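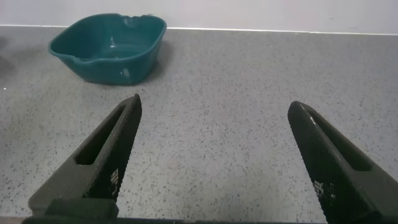

Does Water Really Spin Backward Down Under?

Somebody has probably told you this one. When you empty a sink in the northern half of the world, the water swirls one way. Do it in the southern half and it swirls the other way. People say it with great confidence. Ask them if they checked and they usually get quiet.

So is it true? Mostly no. But there is a real piece of science hiding inside it, and that's probably why the story won't go away.

The real part

Earth turns all the way around once a day. You don't feel it, because you are turning too. But when something travels a very long way over the ground, such as a big mass of air, the turning Earth makes its path seem to bend. North of the equator it bends to the right. South of the equator it bends to the left. This is called the Coriolis effect (say it "cor-ee-OH-liss").

Hurricanes are huge and they last for days, so there is plenty of time for that bending to add up. That is why hurricanes in the north spin counterclockwise and the same kind of storms in the south spin clockwise. You can see it in satellite pictures. I believe this part.

The part I don't believe

Now think about a sink. It is tiny next to a storm and it empties in a minute or two. Earth's turning does push on that water, but the push is so weak that almost anything else will beat it. Did you swish your hand around? Did the faucet fill the sink from one side? Is the drain a little crooked? Any of those can decide which way the water goes.

What about toilets? Toilets are even worse as proof. In many of them the water shoots in through slanted holes under the rim, so it swirls whichever way the holes point.

But I saw it on a trip!

My friend Zeeshan Satti once watched a man at the equator do a show with a bowl of water. The man walked a few steps north and it swirled one way. He walked a few steps south and it swirled the other way. Everybody clapped. Zeeshan clapped too, and then he noticed that the man turned his body a different way each time before he set the bowl down. Turning a bowl gets the water moving. Right beside the equator, the effect on flat water is as close to nothing as you can get, so something else had to be doing the work.

Can anyone ever see it?

Yes, if they are very patient. Scientists have used wide, round tanks with a small drain right in the middle. They let the water sit still for many hours and kept breezes away from it. Then they opened the drain very gently. Under those conditions the water did turn the way the theory says. Your bathroom is not like that.

Check me

Don't take my word for it either. Fill a sink, pull the plug, and write down which way the water turns. Do it again after stirring gently the other way. Try a different sink. If the story were true, every one of them would give you the same answer, every time.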